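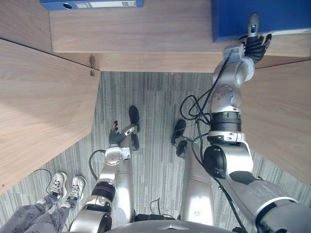

Catégorie : Guides de mise en service > Manipulation debout

4. Réglage du bras droit devant une étagère

Cette section concerne le robot humanoïde Darine équipé des mains à plusieurs doigts. Il faut avoir terminé la section 3 (équilibre à l'arrêt) avant de commencer. Deux personnes sont nécessaires : une au poste de commande, l'autre debout à côté du robot.

1. Placez le robot face à l'étagère, les deux pieds à plat sur le sol. Sur une moquette, attendez 5 secondes que la posture se stabilise.

2. Laissez le bras gauche pendre le long du corps, les doigts vers le bas. Il ne participe pas à ce réglage.

3. Contrôlez les câbles du bras droit, du coude jusqu'au poignet. Ils doivent garder une boucle libre -- un câble trop tendu limite la rotation du poignet et fausse la mesure.

ATTENTION : ne passez jamais la main entre le coude et le meuble quand les moteurs sont sous tension.

4. Dans Vovomora, ouvrez la page « Portée » et limitez la vitesse du bras à 2 sur l'échelle de l'opérateur.

5. Levez le bras droit lentement jusqu'à ce que la main touche le bas du classeur. Arrêtez au premier contact.

6. Lisez la valeur brute du capteur de contact. Si elle dépasse 2000, reculez la main et recommencez l'étape 5.

7. Enregistrez la position, puis ramenez le bras vers le bas par le même chemin.

Remarque : dans un espace étroit entre deux panneaux, le coude peut frotter contre le côté du meuble. Dans ce cas, déplacez le robot et non le meuble, sinon les repères de la section 3 sont à refaire.

PRUDENCE : la personne à côté du robot garde ses pieds hors des câbles posés au sol. Elle tient l'arrêt d'urgence pendant toute la procédure.

Dans la même rubrique
Remplacer un câble de poignet
Vovomora : sauvegarder les positions
Nettoyage des mains Flundano
Support mural Pešek, notice de montage

Nous utilisons des cookies pour mesurer la fréquentation du site. Accepter / Refuser / Personnaliser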